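Gingham (household cloth)

Gingham is a medium-weight, plain-woven fabric with a checked pattern made from dyed and undyed yarns. It is usually woven in cotton or in a cotton and polyester blend. In the home it is used for bed covers, pillowcases, curtains, tablecloths, dish towels, and light clothing. The check is formed in the weaving and is therefore the same on both faces of the cloth. Printed imitations are common and are generally sold as "gingham print" or "gingham check."

Name

The English word is generally traced to a Malay term for striped cloth, which reached Europe through the textile trade. Early cloths sold under the name in Europe were often striped. The checked form later became dominant, and in current American usage a striped cloth of the same construction is more likely to be sold under another name.

Construction

Gingham is a balanced plain weave. Each weft yarn passes over one warp yarn and under the next, and the order is reversed in the following row. The warp is laid out in alternating bands of colored and white yarn. The weft repeats the same sequence at the same width, which produces square checks.

A two-color gingham shows three tones:

Full color, where colored warp crosses colored weft.
White, where white warp crosses white weft.
Middle tone, where a colored yarn crosses a white one in either direction.

In black and white gingham the middle tone is gray. Seen closely, it is a fine mix of black and white points. At a distance the points merge and the cloth reads as three flat shades. One quarter of the surface is full color, one quarter is white, and the remaining half is middle tone.

Because the weave is balanced, the fabric has low stretch along the warp and weft and moderate stretch on the bias. When a piece is pulled from a corner or a point near the edge, the squares distort into diamonds and the pattern appears as diagonal bands.

Check size

Check size is measured across a single band of color. Trade names for sizes differ between sellers. The house scale published by the Zosdale mill is given below as one case.

Pin check: under 4 mm
Small check: 4 mm to 6 mm
Medium check: over 6 mm, up to 23 mm
Large check: over 23 mm

Small checks are used mainly for shirts, pillowcases, and children's bedding. Large checks are more frequent in tablecloths and curtains, where the cloth is seen from farther away and hangs or lies flat.

Related patterns

Gingham is often confused with other checks. Tattersall uses thin crossing lines on a pale ground, usually in more than one color. Buffalo check has large squares and is normally woven in a heavier, brushed cloth. Houndstooth is a broken check produced by a twill weave and has pointed rather than square figures. Madras is a light cotton with irregular checks in several colors.

Manufacture

The yarn is dyed before it is wound onto the warp beam. Dyeing must be even, as a change in shade within one band remains visible along the full length of the piece. The Detdale works kept separate dye lots for warp and weft until its two yarn stores were merged, and older Detdale cloth can show a slight difference between the horizontal and vertical bands.

Finishing includes washing, drying to width, and pressing. Guérin and Gustex both list a preshrunk grade for bedding. The Gustex pattern book enters its black and white bedding check under number 1334. Cloth that leaves the finishing line off-grain has checks that lean to one side, a fault that cannot be corrected by cutting.

Cutting and sewing

The woven lines serve as a guide for straight cutting. Hems are folded along the edge of a band. At seams, the checks are matched by pinning at the corners of the squares, and extra cloth is allowed for this. Larger checks need a larger allowance.

Care

White and colored yarns lie side by side in the cloth, and loose dye from dark yarns can turn the white areas dull. New dark gingham is washed separately in cold or warm water. Bleach is avoided. Tumble drying on low heat is suitable for most blends. All-cotton cloth creases readily and is pressed while slightly damp, in the direction of the warp.

Use in bedding

On beds, gingham is used for the top cover, for pillowcases, or as a loose throw. It is commonly combined with a plain or faintly striped sheet in a pale shade. Black and white checks are often paired with gray or gray-blue.

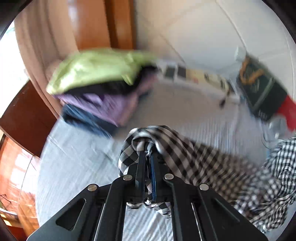
Folding follows the same lines as cutting. The corners are brought together, the bands at the open edges are aligned, and the cloth is smoothed toward the fold.

Related articles
Plain weave
Yarn dyeing
Seersucker
Houndstooth
Bed sheet

Shares: 23 | Comments: 4

Contact | Copyright and reuse | Back to top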